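The Second Towel

I got to the shop before anyone else that morning, or I thought I had, and then Siiri waved at me from the far end with her mouth full of toast. 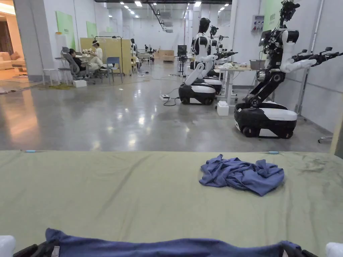

Chapter One: Polow Folds

You have to understand that I only joined the workshop to fix a lamp. That was in February. By summer I was building a laundry robot with three people I barely knew, and my lamp was still broken, and I was happier than I'd been in years!

We called it Polow. Gizella picked the name (she said it sounded like somebody's uncle) and Kiran did the code, and I did the cloths. That was my whole job. Put a blue cloth on the green table, scrunch it up, pinch it, drag it flat, write down how it went, scrunch it again. I was on try 482 and I had opinions about corners.

"You're talking to it again," Siiri said.

"I'm encouraging it."

"It's a rag, Kiran's going to hear you on the recording."

Kiran had already heard me. He'd been playing back my mornings at home over dinner, and his mother now asked after me by name and wanted to know if I was eating enough.

The trouble was the other one. We could get Polow to deal with a single cloth pretty well, up to 27 folds in a row on a good night. Put a second cloth on the table, though, and it lost its mind. It would pick up the first one, look at the heap on the right, and stop – just stop, arms out, like a man who's walked into the kitchen and forgotten why.

"It doesn't know which one's the job," Gizella said when she came in, still in her bike helmet.

"Maybe it's being polite," I said.

She gave me a look and sat down, and then she didn't say anything for 15 minutes, and with Gizella that means you put the kettle on and keep quiet.

"How do you know?" she finally asked. "When there are two?"

I had to think about that. I thought about my grandmother's back porch and the basket between us, and her smacking my hand when I reached for a new towel with one still in my lap.

"I finish the one I'm holding," I said.

Gizella took off her helmet. She was already yelling for Kiran.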